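ダイスロールの命中判定、背後補正が乗ったり乗らなかったりします

Evdokia Margaritis

自作の見下ろし型アクションRPGで詰まっているので相談させてください。Bristexという小さいエンジンで作っています(使ってる人少ないかも…)。

攻撃が当たった瞬間にd20を振って、敵の防御値と比べてダメージを決める仕組みです。で、敵の背後から殴ったときは出目に3足すようにしたんですが、これが効いたり効かなかったりするんです。ログを見ると、正面から殴ったのに補正がついていることまであって、もう何がなんだか。

向きの判定は、プレイヤーの向きと敵の向きの角度の差を取って、小さければ背後とみなす、という素朴なやり方です。テスト用の部屋で962回殴ったうち、121回がおかしな結果でした。敵が止まっているときはほぼ問題なくて、動き回る敵だとひどいです。乱数のせいではないと思うんですが、自信がなくなってきました。あと、盗賊クラスだけ背後補正を2倍にしたいんですけど、出目に足す前に掛けるべきか、最後のダメージに掛けるべきか、みなさんならどうしますか?

Arif Liew

乱数は関係ないと思いますよー。私も去年まったく同じところでハマりました!

疑わしいのは2つあって、まず角度の差の取り方です。350度と10度を普通に引き算すると340度になっちゃいますよね。本当は20度しか違わないのに。差を取ったあとで−180から180の範囲に丸めてあげてください。これだけでかなり減るはずです。

もうひとつは、どの時点の向きを見ているかです。動く敵でひどいということは、当たり判定が出たあと、敵のAIが振り向いてから角度を読んでいるんじゃないかなあ。当たった瞬間の敵の向きを変数に控えておいて、ロールのときはそっちを使うのがいいです。私はこれをやらずに三晩つぶしました(泣)。

それと細かい話ですが、向き同士の差だけだと、正面に立っている敵でもお互い同じ方を向いた瞬間に背後扱いになることがあります。敵から見てプレイヤーがどっちの方角にいるか、位置の差から出した角度と敵の向きを比べるほうが確実です。正面なのに補正がつく件はたぶんこれ。

盗賊の2倍は、私なら最後のダメージに掛けます。出目に足すほうを大きくすると、防御の高い敵にも当たりすぎて、戦士の立場がなくなるので…。

Chenxi Xiao

エンジンのバージョンは?古いやつは角度がラジアンで返ってくるので、度と混ざってるだけかもしれません。うちはそれでした。

Charalambos Mitsotakis-Vlachou

上のArifさんの案に賛成ですが、盗賊のほうは逆の意見です。ダメージに掛けると終盤で数字が跳ね上がって、ボスが一瞬で溶けます。自分の作ってるStomicoというゲームがまさにそうなって、結局ぜんぶ調整し直しました。出目側を増やして、ダメージは武器に任せたほうが、後から触る場所が少なくて楽でしたよ。好みもあると思うので、両方試して遊んでみるのがいいかなと。

あとデバッグ用に、敵の足元に背後の範囲を扇形で描いておくと、目で見てすぐ分かるのでおすすめです!色は派手なやつで。
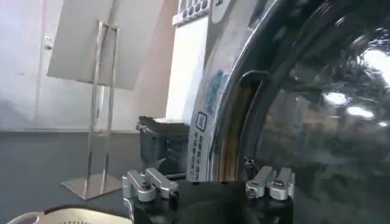 このページの最終更新日:2020年12月12日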